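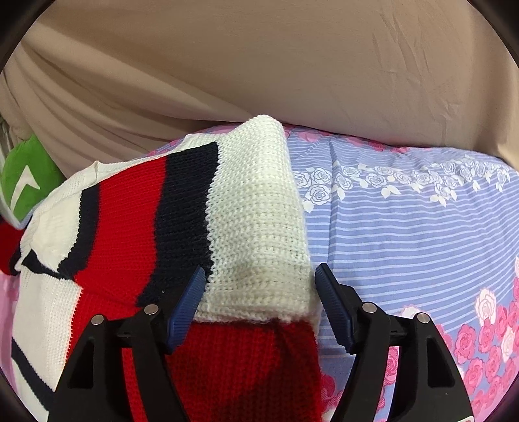

Hello all, and sorry to be slow with this one, I've had the digest piling up since the start of March. I've been going through my knitwear before it gets put away, which means every bed in the house is covered in the stuff, and your question landed right in the middle of it. I'm a folder and always have been. I hung a heavy jumper on a hanger for one winter in my twenties and by spring it had shoulders like a pair of door knobs and would have fitted someone a foot taller. The chunky one I've got out on the roses and stripes, the cream, red and navy one, is all coarse stocking stitch and there's a faint greyish smudge on one of the cream bits, so it's going in the sink before it goes anywhere near a box.

Yavuz Ekinci wrote:
> Dear list,
> My aunt has passed on a great bag of hand-knitted jumpers, some of
> them very thick, and I have one narrow wardrobe and a bed with a
> gap underneath. Do people hang these or fold them? And do you wash
> everything first, even if it was hardly worn? A couple are made of
> light and dark wool together and I am frightened of the red running.
> I tried rolling one and it came out the size of a bolster.
> Also, is there anything to be done about edges that curl?
> Thanks,
> Yavuz

Right, in order, more or less!

Washing: yes, everything, hardly worn or not. Moths like a bit of dinner with their wool and a jumper that's been worn once to a bonfire is a feast. Cool water, a small squirt of wool wash, push it under and leave it alone for a bit. No rubbing, however tempting the mark looks. I dab at a smudge first with a wet cloth and a drop of the same stuff, from the back if I can get at it, then wash the whole thing.

Red next to cream is the one that gives me the collywobbles too. Press a damp white hanky on the red for a minute, somewhere inside where it won't show. If the hanky comes away pink, do that jumper by itself, in cold, be quick about it, and don't leave it sitting wet in a heap with the red lying on the pale part. Roll it in a towel, stand on the towel (my favourite bit), then lay it out flat with a dry towel between the front and back. Change that towel when it gets soggy.

Folding: face down, sleeves across the back, then up in two for a thick one or three for a thin one. Don't roll the chunky ones, as you've found out – it's like wrestling a draught excluder. I lay a bit of old pillowcase between colours in the box. Heaviest at the bottom and don't cram the lid down, they need some room to puff.

Curly edges on stocking stitch are just what it does. You can pin it flat while it's damp and it'll behave for a while, but if there's no ribbing or border it will creep back. I've given up minding.

Someone on here (was it the Urkton lot?) swore by cedar balls. I've got 2 in each box and they smell lovely, though I couldn't swear to you that they do anything. Checking the boxes halfway through the summer has done me more good.

Oh, and if any of your aunt's have got the pattern leaflets tucked in with them, do say. I'm still after Flalska 1195, the yoked cardigan, and would happily swap Bensaid 81 for it, which I have twice over.

Let us know how the red one gets on!

Best wishes from Ullar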